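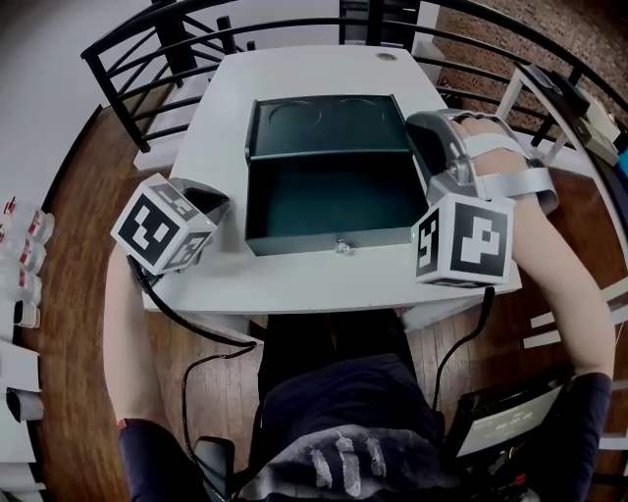 I finally cleared off the white table upstairs and put the green metal box on it, and it has been there for most of a week while I decide what it is for.

It came from the Popescu sale out past Ekano, in October. I went for a set of shelves that were gone before I got there. The box was on the ground next to some paint cans and I paid 3 dollars for it. It is dark green, with a raised section at the back and a lower compartment in front, and there is a small silver knob on the front. The floor of the raised part has two round impressions next to each other. Something was obviously meant to sit in them. I have tried a few things and will get to that.

Cleaning first. I used warm water with dish soap and an old toothbrush for the corners. There was a gummy line along the inside of the front compartment, probably from tape, and it took 4 passes with cooking oil and a rag before it came off. The color in there is more teal than the outside. I did not repaint anything and don't plan to.

Now the circles. My first idea was ink bottles. The ones I have are too narrow and slide around. Jam jar lids are too wide. Spyros Softić, who I used to work with at Dellard, thought they were for tins of shoe polish and the whole thing was a shoe shine box, with the brushes going in the front. That could be right. I asked at the hardware store and the man there said sewing machine oil and a tin of pins. So no answer yet. If you have one of these, leave a comment, and measure the circles for me if you can.

For now the plan is to use it for mail. We get a pile by the door that goes nowhere, and the front part looks deep enough for envelopes on their sides. Stamps and the tape roll can go in the back. I looked at desk organizers in the Groka store before this and didn't like any of them. They were all plastic and took up more of the table than I wanted to give.

The table itself is staying where it is, by the railing, with the brick wall behind. I thought about moving it closer to the stairs but then the chair catches on the floor planks where they are uneven. I still need felt pads for the bottom of the box so it doesn't mark the white top.

Next job is the drawer of old keys.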